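4.2 Saving, quitting, and the long evening

The most exciting result of the study came from something we had nearly left out of the interview guide. We had planned to talk with players about difficulty, maps, and the way Drakoris teaches its combat. The question about saving was a warm-up, put there to get people comfortable. In the pilot round it took over the conversation, and we moved it to the main part of the guide before the full set of interviews began.

Drakoris, for readers who have not played it, is a single-player exploration game in which progress can be saved only at shrines. The shrines are far apart in the early areas and closer together later on, a choice that surprised us, given that most games in the genre do it the other way around. Fiklow, the second game in our sample, saves all the time without telling the player. The two games share a camera style, a similar length, and much of the same audience, so they make a lovely pair for comparison.

We spoke with 41 players, each of whom had finished at least one of the two games and spent several hours with the other. Interviews were held in the evening, when people were already in the habit of playing, and ran as long as the player wanted to talk. Some ran very long indeed! Players also kept a short diary for 10 play sessions, noting when they sat down, when they meant to stop, and when they stopped (see Section 3 for the diary form and how we coded it).

Our starting guess was simple. We thought that fixed save points would push people to play past the time they had set for themselves, and that automatic saving would let them leave when they liked. The diaries told a richer story. Of the 41 players, 26 went past their planned stopping time more often in Fiklow, the game that can be left at any moment. When we asked why, many of them said that in Fiklow no moment felt like the right one. The game never offered a place to set things down, so they kept going until they were tired or hungry or someone in the house needed them.

In Drakoris, by contrast, players talked about the shrine as a kind of doorway. They would reach one, hear the low bell that marks a save, and ask themselves whether they had another stretch in them. Several used the word "chapter." One player described planning an entire evening around two shrines, with dinner in between, and was delighted to find that the plan held. We love this account, and we found versions of it all through the interviews. The save point is usually written about as a leftover from older hardware, or as a punishment for careless play. For these players it was closer to a clock.

It would be wrong to make the shrines sound gentle. Losing a long run of progress hurt, and the players were vivid on this point. The marsh area that follows the third shrine came up again and again, always with a groan. Six players stopped playing Drakoris for a week or more after a loss there. All six came back, though we should be careful here: finishing at least one game was a condition for joining the study, so people who gave up on both for good are missing from our sample altogether. A follow-up with players who quit would be a wonderful project, and we hope someone takes it on.

What players said about loss was also tied up with where they played. The Hawthorne diary form, which we adapted for this study, has a free-text box for the room and the seat, and we kept it mostly out of respect for the original design. We are very glad we did. Players at a desk tended to write about the game as a task, with words like "retry," "route," and "clear." Players in a living room wrote more about stopping and starting, about other people passing through, and about comfort. A save point matters in a different way when the session may end at any minute for reasons that have nothing to do with the game.

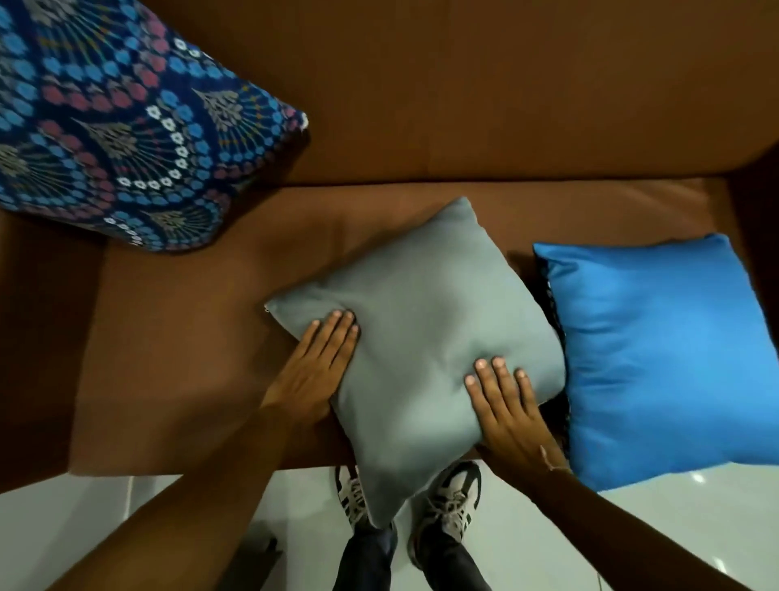

Figure 4. Sofa with a patterned cushion.

Living-room players were also the ones who made the most of the pause menu. Both games let the player pause at will, and in Drakoris a paused game can be left running for hours, so that the console itself becomes a kind of save file. One diary has a pause that began on Friday and was picked up again the next afternoon. The designers may or may not have meant the game to be used this way, but it worked well for a good number of people, and it softened the shrine system in a way that reviews of the game have hardly touched on.

There is a clear link here to earlier work on the Potulby corpus of player letters, where stopping turned out to be a richer topic than starting. The letters come from a time before automatic saving was common, and their writers share tricks for leaving a game safely: a television switched off with the machine still humming, a note taped over the power button. Our players are doing much the same thing with newer tools. Reading the two sets of material side by side was one of the real pleasures of this project.

We coded each mention of stopping as planned, forced, or drifting. Planned stops were tied to a shrine or to the end of a quest. Forced stops came from outside the game. Drifting stops, in which the player could not name a reason afterward, were far more common in Fiklow, and they were the ones players felt worst about the next day. Section 4.3 takes up the drifting stops in more detail and looks at whether the quest log in Fiklow could do some of the work that the shrines do in Drakoris.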